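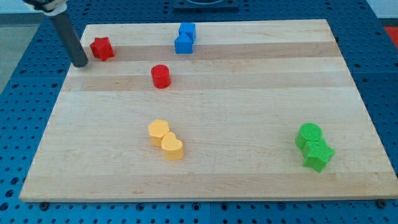 Sorting and Grouping with Blocks
Handout for the second unit, Early Mathematics Methods
Panagiotis Berisha

Welcome back, everyone. I promised last time that we would leave counting alone for a while and spend a whole session on sorting, and I meant it. Sorting tends to get squeezed into the corner of the timetable, somewhere between snack and coats, and I think it deserves a good long morning. Please read these notes before you come in, and bring a pencil, as I have left you things to think over as we go.

What we mean by an attribute

An attribute is anything about an object that we can use to say "this one goes with that one." Color is the attribute most young children reach for first, and you will see it in nearly every classroom you visit. Shape comes along beside it, and then size, texture, weight, and the wonderfully private ones that children make up for themselves (I once had a boy sort a whole tray into "sleepy" and "not sleepy," and he was quite consistent).

Blocks are kind to us here. A red star and a red cylinder agree about color and disagree about shape. A red star and a green star do it the other way around. Put those three in front of a child and ask which two belong together, and then please wait. Count slowly to 10 in your head if you have to. The answer matters much less than the sentence that comes after it, which usually starts with "because they're both..."

Pairs before piles

When you set out blocks for the first time, I would like you to work in pairs. A pair is a small enough group that the child can hold all of it in mind. Two blues placed so that they touch, a cube and a pentagon, make a little family that anyone can see. Two yellows, a hexagon and a heart, make another. Add a green cylinder with a green star leaning on it and you have plenty to talk about.

Notice that touching does a lot of the work. Children read closeness as belonging, long before they can tell you so. If your two reds stand apart from each other, some children will pass right over them as a pair and tell you that the red ones are "by themselves." They are telling you what they see, and I would write it down word for word. Then ask, "Is there anything the same about them?" and leave it at that. Try not to slide the blocks together yourself! I know how tempting it is.

The words we use

A flat block cut in the shape of a hexagon is properly a hexagonal prism, and our hearts and stars have thickness too. With four-year-olds I say "hexagon block" and "heart block" and am perfectly happy. With older children I start to separate the block from its face: "This block has a star on the front. What would you feel if you ran your finger along the side?" A star standing up with one point in the air looks different to a child from a star tipped over, and some will want to give it a different name. Let them turn it in their hands for as long as they like.

The cylinder is my favorite troublemaker. Stood on its flat end, it is a circle from above and something like a rectangle from the side. Have the children crouch until their eyes are level with the board, then stand on tiptoe and look down.

Setting out the work

Use a board or a tray. A plain wooden one is lovely, and it gives the activity a border without your having to say a word about it. If your board has stripes, expect somebody to sort by stripe, and count that as a good answer. Keep the blocks few. I have seen a bin of 200 tipped onto a rug in the name of free exploration, and what followed was mostly exploration of throwing.

For your observation sheet

Watch one child for the length of one activity and note down:
The first two blocks the child puts together, and anything said about them.
Any change of rule partway through (color to shape is the common one).
What happens to a block that doesn't fit.
Your own questions, exactly as you asked them.

We will read a few of these aloud after the break. Observations from the May placements are welcome too, even the messy ones, so do dig them out of your bags.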